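4.2 Reporting rules for simulated grasping trials

Most labs agree that simulated grasps should be reported honestly, in the way most people agree on flossing. The Irnness guideline asks for two camera views per trial, one of the whole workspace and one close to the fingers, and Naciri and Saliba follow it throughout. Their Samer task set holds 2,051 trials across 100 tabletop layouts, and each one carries both views. 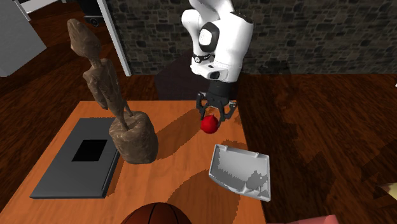
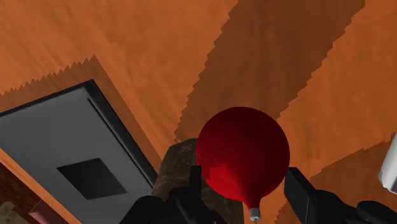 Figure 7. One Samer layout in the wide view (first) and the view close to the fingers (second). The target is the red object.

A rule about clutter is easy to write and hard to obey. The Panby draft of October asks authors to list "all objects relevant to the grasp," a phrase that has let many a paper list exactly one. We read it more strictly. In Figure 7 the tall brown sculpture stands on the same tabletop as the target, and a planner that ignores it is being graded on a table it was not given. The flat gray case goes on the list too — an arm does not care that it was never the point. Shadows count under rule 6, which covers lighting. Their jagged borders in both views are a rendering matter, and a detector trained on them may learn saw teeth along with objects. We therefore ask for the shadow settings next to the success rate, in type of the same size.

Kamel scoring, used in the next section, drops any trial that lacks either view. This has made us few friends.

Contact: Amr Naciri, Raed Saliba | Back to top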